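How to Clear a Slow Kitchen Drain Without Calling Anyone

Posted by Sreekumar Nadar, February 3, 2018

A slow drain gives you months of notice. First the water swirls a little before it goes. Then it stands there and thinks. Then one evening you are draining pasta and the whole sink comes up to meet you, with bits in it. I ignored mine from the first swirl through to the week after our December party, when 11 people scraped their plates into a sink that had no disposal. I fixed it myself in an afternoon, badly, and again the next day, properly. What follows is the second version.

What you need

A bucket that fits under the sink with the cabinet doors open
A cup plunger (the flat kind, not the toilet kind with the extra flap, and please not the actual toilet one)
Rubber gloves
An old toothbrush or bottle brush
A flashlight
Slip-joint pliers, in case the nuts are stubborn
A hand-crank drain snake, if it comes to that
Rags. More than you think.

Before you start

If anybody has poured chemical drain cleaner down there recently, stop. Plunging will throw it in your face, and opening the trap will pour it on your hands. The label on the bottle will tell you how long to wait and what to flush with. Read it this time.

If you have a disposal, switch it off at the breaker and check that the switch does nothing. If your other drains are slow too, or the toilet gurgles when the sink empties, your clog lives farther down the line and none of this will reach it. You need a plumber, and you may skip to the end and feel bad with the rest of us.

Step 1: Clean what you can see

Pull out the strainer and look down with the flashlight. A good share of slow drains are a slow strainer. Mine had a rubber band in it, and what I believe was once parsley. Scrub it, put it back, run the water for a minute. If it drains, you are finished, and you can tell your household it was very difficult.

Step 2: Hot water and dish soap

Most kitchen clogs are grease with food stuck to it. Squirt a generous amount of dish soap into the drain, then follow it with the hottest water your tap makes. Let that run for a few minutes, or until it backs up, whichever embarrasses you first. I don't pour boiling water into plastic pipe. People do it and live to post about it, but the pipe is under my house, so I vote no.

As for baking soda and vinegar, you will be told to try it. It fizzes beautifully. It is also a volcano from a third grade science fair, and my clog sat through three of them without moving.

Step 3: Plunge

If you have a double sink, stuff a wet rag into the other drain and have someone hold it there. If your dishwasher drains into the same pipe, clamp its hose near the sink so you don't send the mess into your clean plates. Run enough water to cover the cup of the plunger.
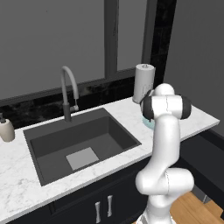 Set the plunger down at an angle so it doesn't trap a big bubble of air, then straighten it over the drain. Push down and pull up in short, steady strokes, keeping the seal. Twenty is a fair try. On the last one, yank it off. You want pull as much as push, and most beginners (me) lean on it as if they were trying to get through the floor.

Do this two or three times. If the water drops with a rude noise, run the hot tap and enjoy yourself.

Step 4: Open the trap

The trap is the U-shaped pipe under the sink. It holds a bit of water to keep sewer smells out of your kitchen, and it also holds everything you have ever regretted rinsing.

Empty the cabinet. All of it. I left one bottle of floor polish in there the first time and knocked it over with my head. Bail the sink out if it's full, and put the bucket under the trap. Now loosen the slip nuts at either end of the U, turning them counterclockwise as you look at the threads from the nut side. Plastic ones usually come loose by hand. If you use the pliers, be gentle, since a cracked nut means a trip to the store with your water off and your dignity in the bucket.

Lower the U, tip it out, and clean it with the brush. Do not rinse it in the sink above. I know you wouldn't. I did, and it went straight through the hole onto my shoes.

Note which way the washers face before you take them off. The tapered side generally points toward the joint it seals. Take a picture with your phone if you don't trust yourself.

Step 5: Snake the wall pipe

If the trap was clean, the clog is past it. Feed the snake into the pipe that goes into the wall until it meets resistance. Tighten the set screw, crank clockwise, and push lightly. When it grabs, keep cranking and draw it back slowly. Have a rag ready for whatever comes with it. Repeat until the cable comes back with nothing to say.

Step 6: Put it back and check for leaks

Seat the washers, hand-tighten the nuts, and give them a slight nudge with the pliers if they need it. Fill the sink halfway and let it all go at once while you feel around each joint with a dry paper towel. Paper shows a drip long before your fingers notice one. Leave a dry sheet under the trap overnight and look at it in the morning.

Keeping it clear

Wipe greasy pans before you wash them. Keep coffee grounds, rice and eggshells out of the drain. Clean the strainer weekly, or at least when it starts to look back at you. Every so often fill the sink with hot water and pull the plug, so a good heavy flow goes through.

And if you do have to call a plumber, tell them which steps you tried and how far the snake went in. It saves them some time, and they were going to find the floor polish anyway.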